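The Planner

The planner was called Baltura, and for the whole of October it did not want to pick up the second phone.

I say "did not want", although my supervisor at Skolberg had forbidden us this kind of language. A program wants nothing, he used to say. It has a cost function and it goes down the slope. I agreed with him during the day. But I worked mostly in the evening, when the corridor lights went to half and the only sound was the fans, and in the evening it was harder to agree.

The task was small. Two arms, two phones. Each phone had to be lifted and turned, and neither arm was allowed to come closer to the other than 11 millimetres. The perception part was written before I came, by people who had left for Kiani and did not answer letters any more. It worked well. It gave me each phone as a thin box with a position and an angle, and beside every box a number which told how sure it was. The control part was mine, and I was proud of it. Between these two sat Baltura, which had to decide who should move, when, and by which way.

With one phone it made a path in the time I needed to blink. With two phones it started to think. I had given it a limit of 700 milliseconds, and each time it used them all, down to the last one, and then it returned an empty list. An empty list is a correct answer. It means: I have looked, and there is no way.

But there was a way. I could see it with my own eyes. I could have done it with my own two hands while speaking of the weather.

So I began to read the log. Every failed search left a tree of 1395 branches, always exactly so many, and I printed the first of these trees on paper and took it home on the tram. I laid it on the kitchen table, over the electricity bill. I followed the branches with a pencil, as my grandmother followed the lines in her prayer book. Left arm forward, right arm waits. Right arm forward, left arm waits. Left arm back. Both wait. Both wait. Both wait.

It was a strange thing to read. I had expected mistakes, and what I found was politeness. Each arm stopped to let the other one pass, and the other one stopped as well, because it had made the same offer. They were like two people in a narrow door in my country, who can stand there until the soup is cold.

On Wednesday I came in early, before eight, and sat down on the stool beside the cell with the printed tree on my knees. 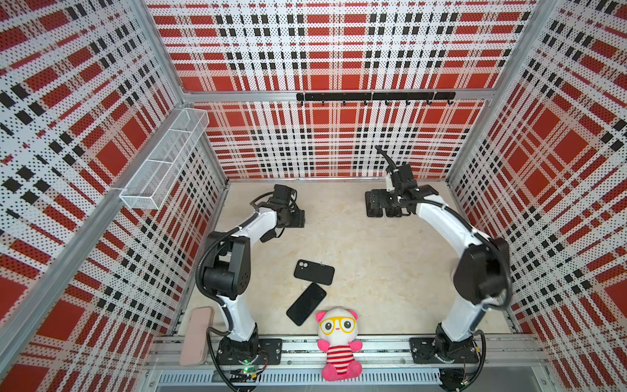
Sevex wrote in the review window that I should raise the limit and go home, that a planner which fails at 700 would surely succeed at double of it, and that the customers would never measure the difference. The message had come at six in the morning. I wondered when Sevex slept. In three years I had never met Sevex, I did not know if it was a man or a woman or a shared account, and I had never won an argument against that name.

I wrote back that time was not what was missing. Then I deleted this, and wrote it again, with a copy of the tree.

The answer came quickly. Which arm has the priority?

I looked at this line for a long while. In the file there was a field for it, near the bottom, under the joint limits. The people who went to Kiani had made the field and given it a comment, "to be decided", and behind both arms they had put the same number. They had wanted to be fair, I suppose, or they had wanted to go to lunch. I had scrolled past this line every day since the spring.

I put a one behind the left arm and a two behind the right. It took less time than finding my glasses. Before I saved it I felt a kind of shame, as if I had to choose between two children, and I was glad that my supervisor was not in the room.

Then I started the search. The log wrote four lines and stopped. The list was not empty.

I did not press the button to run it. I read the four lines again, and then I answered Sevex, "The left one," and went to make tea.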